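The Vurneo Log

Hand unit 1306 came back to the Gestatton workshop in January with a complaint written on its tag: pads drift. I was the night technician. I entered the complaint, zeroed the width sensor and set the service interval to 500 cycles, as the manual required.

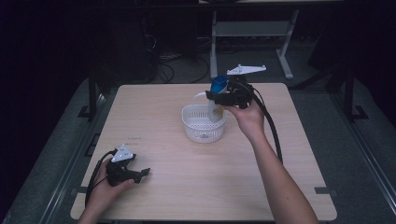 The manual for the Vurneo pair had been written by someone who distrusted technicians. It called for a trial after every adjustment, both units cabled, on a load that would not matter if dropped. A bottle with a blue cap, lowered into a small white basket, met the requirement. The drift was within limits at the first cycle. I wrote that down and went on.

By 2 in the morning the log disagreed with me. It showed roughly 2000 closures on 1306, each to the same width, and narrower than any bottle we kept. I checked the clock, then the cable, then the clock again.

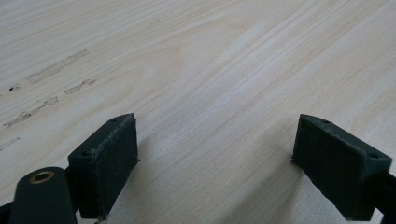 What does a drifting pad do to the log? It shifts the closed width a little at each cycle, so the entries should spread.

Mine had not spread. I cleared the memory, refitted the pads and torqued the screws – the manual gave a page to this – and signed the unit out as serviceable. Under remarks I entered the width. Then I measured my own wrist, and entered that as well.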